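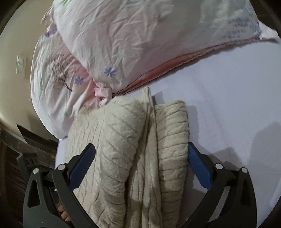 Page last changed: July, 4:50 pm

Ketsara Rojanasak and Senga Sutherland
Plirkinden Household Studies, working paper section, uncorrected text

We use cookies to remember your reading settings. Accept all / Manage choices
Get new working papers by email. Sign up for the Plirkinden newsletter.

4. Folding and placing the top layer

4.1 What we mean by the top layer

Figure 1. Folded cream-beige fleece blanket on a white sheet, its top edge tucked under the printed pink-and-white bedding.

By top layer we mean anything kept on the bed that is not needed to make the bed. Throws, fleeces, the knitted thing from a grandmother, a second quilt in winter. Sheets and pillowcases were covered in section 3 and are left out from here on, except where the top layer touches them, which it does most of the time.

The Brivham households used at least four words for the same object. Blanket, throw, fleece, "the fluffy". We kept the household's own word in the notes and coded all of them as blanket. Quilt and comforter were harder. One home used quilt for anything with a print on it. In Figure 1 the pink-and-white piece could be coded as quilt or as pillow from the picture alone, and we coded it as bedding, printed, with no further split. Same rule for every case like it.

4.2 Material and recording

Bed records came from 50 homes in Brivham, 148 records in all. Each record has a short form filled in by the person who makes the bed, plus a talk at the kitchen table or wherever people wanted to sit. Seven homes did a second round in July so we could see what happened to heavy layers in warm weather. Pictures were taken for some records and are used only for the fold and the placement, never for judging how tidy a room was. We had a few words with each other about this. A tidy score was in the first draft of the form and came out again.

The form asks where the blanket goes in the daytime, how it is folded, who folds it, and what is wrong with it. The last question was Sutherland's and got the longest answers by far.

4.3 Pile and bulk

Thin cotton holds a crease. Fleece does not, or not for long, and a deep pile makes it worse. The blanket in Figure 1 has a raised wavy pattern, close to a cable knit in look, with grooves running diagonal and curved. Folded, it makes two thick rounded lobes with a crease down the middle, the left one larger than the right. We call this an uneven double fold. It was common in the plush group and rare in the flat-woven group.

People blamed themselves for it. "I never get it square" or words close to that, over and over in the notes. But the fabric has a lot to do with it. A plush blanket folded edge to edge pushes back along the crease, and the layers slide on one another, so one side ends up fatter. Try it with a bath towel and then with a cheap cotton sheet and the difference is plain. Raised patterns add to the problem when ridges land on ridges. A few people had worked out that folding pattern-side in gave a smoother outside, though the fold came out taller and took more shelf.

Households with plush blankets gave three or four folds as the usual number. Past that the thing opens up again on its own. Rolling was tried in some homes - mostly by teenagers, mostly given up.

4.4 Where it goes

Four placements cover nearly all the records:

Foot of the bed, flat across.
Foot of the bed, folded small, to one side.
Under or against the other bedding.
Off the bed, on a chair or in a closet.

The third is the one in Figure 1. The top edge of the folded blanket sits under the lower edge of the printed piece, and the rest lies on the white sheet. We had not planned for this placement and it was missing from the first form. People wrote it in the margin. "Tucked up", "half under", "shoved". It was added as a code after 6 homes had written some version of it.

Reasons given for tucking were practical. It keeps the blanket from sliding off. It keeps the cat off. It hides the messy edge. One woman in an upstairs flat said the fold stays shut if there is some weight on it, and she is right as far as we can tell from the plush records, where tucked folds were reported as lasting through the day more often than folds left on their own. We did not measure this. It is what people told us and should be read that way.

Off the bed was the placement people said they wanted and the one they used least. Closet full, chair already has clothes on it. There is a longer discussion of chairs in section 6.

4.5 Order of work

We expected people to work from the bottom up. Sheet, quilt, pillows, blanket last. Many do. A good share take the blanket off first, fold it somewhere handy, and set it back down on whatever part of the bed is clear, then pull the rest around it. The bed gets made around the blanket, in effect. Rojanasak called these island beds in her notes and the name stuck.

Island beds have a look. Smooth where the blanket is, wrinkled everywhere else, the quilt pushed up toward the head. Whether any one bed got that way by this route cannot be told from a picture. The printed bedding in Figure 1 is heavily wrinkled, creases going off in many directions, and this would fit an island bed, but it would fit a bed in the middle of being made just as well. We did not code order of work from pictures at all. Form and interview only.

The island order was strongest where one person makes the bed alone on a bed pushed against a wall. Reaching the far side with a folded blanket in the way is a nuisance and people said so. They did it anyhow. When asked, several said they had never thought about it before.

4.6 Color and print

A short note, as reviewers asked. Top layers in the plush group were plain more often than printed. Cream, beige, gray. The printed pieces tended to be the quilt or the pillow, florals most of all, and in many homes the two had been bought years apart with no plan. Figure 1 is typical enough - a cream-beige blanket with no print, next to a pale pinkish piece with small periwinkle-blue flowers and a bit of green leaf. The sheet is white with a faint lavender tint. We did not record tint for sheets in general. The forms just say white and there are a lot of whites.

Print mattered for folding in one way. People lined up a printed quilt by eye, using the flowers or a stripe as a guide, and had nothing like that on a plain fleece. A raised pattern might serve as a guide, if it ran straight. Wavy patterns are no help. Two people had sewn a small tab on one corner of a plain blanket so they could find it in the dark, which we liked very much, and which belongs in section 5 with the other home fixes.

4.7 What was wrong with it

Answers to the last question on the form, grouped loosely. Too thick for the shelf. Sheds. Static in winter. Takes all day to dry. Will not stay folded. Picks up hair. Slides off the bed in the night, the most common complaint by a wide margin, and the one people had the most remedies for.

Very few wanted to be rid of the blanket. The same person would list five faults and then say it was the best thing on the bed. Softness came up in nearly all the plush interviews without our asking. Earlier work in our Gilani study of linen closets had treated bulk as a storage problem and left it there, and we think that was to narrow. The bulk is what people paid for. They put up with the fold because of it.

4.8 Limits

One town. Mostly people who like to talk about beds, or they would not have said yes. The form was changed partway through to add the tucked placement, and the earlier homes were asked again by phone, so their answers on that item rest on memory. Fold counts are self-reported. The July round is small and leans toward homes with no air conditioning, where the plush layer had gone to the closet in more cases than not, though not in all - in one of them it was still out, folded at the foot, and the owner said she just likes to see it there.

We also had trouble with the word folded. Some people count a blanket doubled over once as folded, others would call that dropped. The form now asks for the number of folds and leaves the word out. Recoding of the older records is partly done and the tables in the appendix use the new codes, exept Table 3, which still has the old ones.

Related papers
Closets that will not close: the Gilani study
Corner tabs, clips and other home fixes for bedding
Chairs with clothes on them
Brukano notes on drying thick fabrics indoors
How many pillows is a bed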